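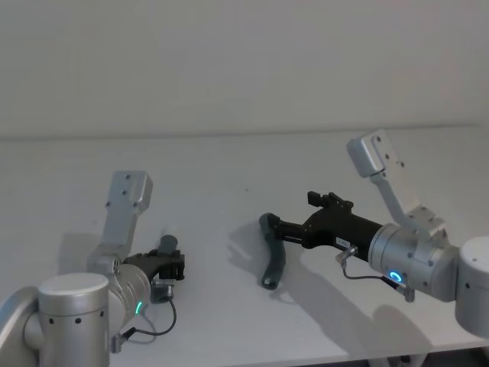 Last revised Sep 12, 2018. Applies to the two-arm bench cell built by Sestance and to the Bandetti grippers fitted to it. Floor-mounted cells have their own page.

# Bench Cell Setup and Care: FAQ

## Setup

**Which arm do I power up first?**

The left arm. It holds the cell's time reference, and the right arm looks for it on the network during startup. If the right arm comes up alone, it waits 16 seconds and then reports fault 248. Turn both arms off, wait for the rings to go dark, and start again in order.

**What do the ring colors on the wrists mean?**

Green: the arm is enabled and holding position. Blue: the arm is in hand-guide mode and can be moved by the operator. Red: a fault is active. The two rings are independent. One green and one blue is a normal state during teaching.

**How should the gripper cable be routed?**

From the connector on the gripper, back under the wrist, to the plug on the arm side. Leave a loose loop. With the wrist turned to each end of its travel, the loop should not go tight and should not touch the table. Do not tie the cable to the gripper body.

**Do the arms need to be re-leveled after the table is moved?**

Yes. Check the table first, then each base. Run the `home_check` routine and compare the result with the sheet kept with the controller.

## Grippers

**The part slips when the arm turns. Should I raise the grip force?**

Clean the fingertips first. Use a lint-free cloth and alcohol. If the part still slips, raise the force one step at a time and repeat the same move. Long or curved parts held near one end put a twisting load on the fingers; move the grip point closer to the middle before adding force.

**Can I swap the left and right grippers?**

Only if both are the same model. Each controller stores the finger offset for its own gripper, so the offset has to be entered again after a swap. Skipping this step gives a constant error along the closing direction.

**How do I remove a gripper?**

1. Open the jaws and take out any part.
2. Disable the arm and turn off tool power.
3. Unplug the cable at the arm side, then at the gripper.
4. Support the gripper by hand and back out the screws.

Refit in reverse order. Tighten the screws in a cross pattern.

## Care

**How often is service due?**

Check fingertips and cables every 400 hours. The yearly check of the joints is done in December, when the Adebisi test line is shut down.

**Can I clean the joint caps with solvent?**

No. Use a damp cloth. Solvent attacks the seal under the cap.

**One arm drifts in hand-guide mode. What is wrong?**

Usually the payload value. It must include the gripper. Enter the correct weight, re-enable the arm, and let go with the elbow raised. If it still drifts, log the joint readings and send them to the Garden service desk with form 19.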